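19th October

Switched the house over to the Mota SIM this morning, after two years of saying I would. The Widlow contract ran out in August and I had been paying the rolling rate since then out of laziness. The new card was live before lunch. The number hasn't moved across yet, so I'm carrying two phones and forgetting which one is which.

Signal first, as that was the whole point. On Widlow I got one bar upstairs and nothing in the kitchen. On Mota I get three upstairs and two in the kitchen if I stand near the sink. The back room is still dead. I ran the speed test at the top of the stairs and got 118 down, then ran it again and got 41, so I don't know what to believe. Upload was poor both times. 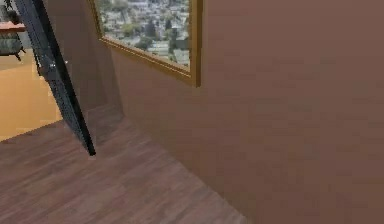
The mast is the one on the ridge past Gonwood. Mota and Widlow both use it, according to the coverage map, which makes the difference hard to explain. It may be the band the phone picks. I went into the settings and locked it to 4G for an hour, and it held steadier than it did on automatic. On automatic it keeps reaching for 5G, gets a scrap of it, and drops back. Each time it drops back there is a pause long enough to lose a call. I lost one to the dentist that way and had to start again at the bottom of the queue.

Walked into Gonwood in the afternoon to see how it did on the road. Fine as far as the bridge, then nothing until the gas station, same as before. The Fasach shop has closed its counter and there's a notice telling people to use the app. I had hoped to ask about their home router, the one that takes a SIM, as an answer for the back room. The notice doesn't mention it. On their site it's a two-year term and you pay for the box up front, and I don't want another two years of anything.

Came home and tried Wi-Fi calling, which Widlow never offered on my plan. It works. The other end said I sounded far away but clear. If that holds up, the bars matter less than I thought and I could have saved myself most of this — though the Mota plan is still cheaper.

To do: chase the number transfer, cancel the direct payment to Widlow once it goes through, find the pin for the old voicemail. Write down the messages on it first, they won't come over.
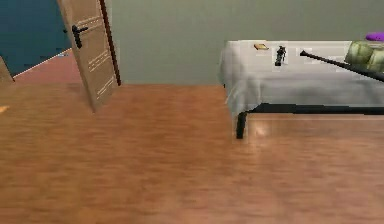 Deepvalley commented that the number won't move if the Widlow account is cancelled first, so leave the payment alone until the old SIM goes dead by itself. Mine took two days.

3 comments

ridgewalker: Same mast here, other side of the hill. Locking to 4G fixed the dropped calls for me too. You do have to set it again after every phone update.

pmk: Does Wi-Fi calling on Mota carry texts as well? On Fasach mine only did voice.

ridgewalker: Texts work, picture messages don't.

Last updated: yesterday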